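Cistero Opens Its Show-and-Repeat Teaching Kit to Small Workshops and Schools

Press release, for use from May

Ulach. Cistero is happy to announce that Prandico, its kit for teaching a robot a task by hand or from a distance, can now be ordered by workshops, colleges and schools of any size. After 23 months of work in our rooms at Ulach, and a good many long evenings, we feel it is ready to meet the people we had in mind when we began.

Cube work at the Ulach teaching table, from the head and the wrist
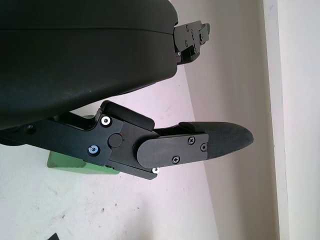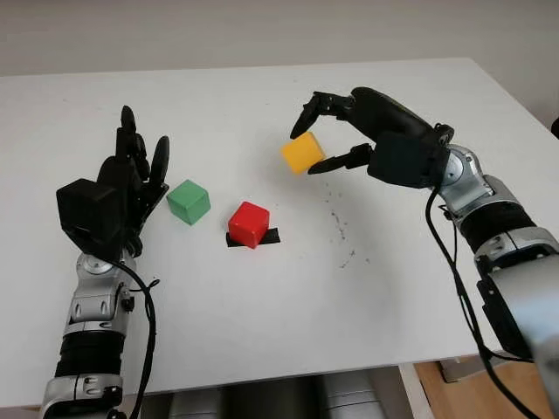
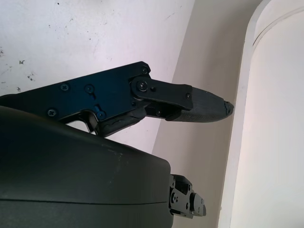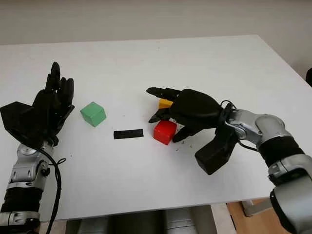 What Prandico Does

With Prandico, a person who knows a job can simply show it to the robot. There are 2 ways to go about it. In the first, the teacher takes hold of the arm and leads it gently through the motion, stopping wherever a stop is needed. In the second, the teacher sits at a control stand and steers both arms from there, which many people find easier on the back and, after the first morning, rather good fun. Either way, every try is saved along with the camera views, and the teacher can play it back, keep it, or throw it out and have another go.

We start every newcomer on colored cubes. Picking up a cube and setting it down on a mark sounds like very little, but it asks for most of what the later jobs will ask for (a steady approach, a sensible grip, a clean release), and it leaves plenty of room for mistakes that cost nothing at all.

Tried Out With Friends and Neighbors

Over the winter, 89 people came to Ulach to teach a task of their own choosing, and more than 4 out of every five had never steered a robot before. We are grateful to each of them, and to our partners at Kolář, who built the control stands and patiently rebuilt them when our visitors asked for softer handles and a slower starting speed. Both changes are now part of the standard kit.

Ordering and Visits

Prandico comes with the control stand, the recording software and a printed course book in everyday language. Cistero will also help with setting up, either in person or by video call. Groups who would like to try teaching before they order are warmly invited to Ulach, where sessions begin at 10 a.m. and coffee is ready a little earlier. Please write to the Cistero visitor desk to arrange a place.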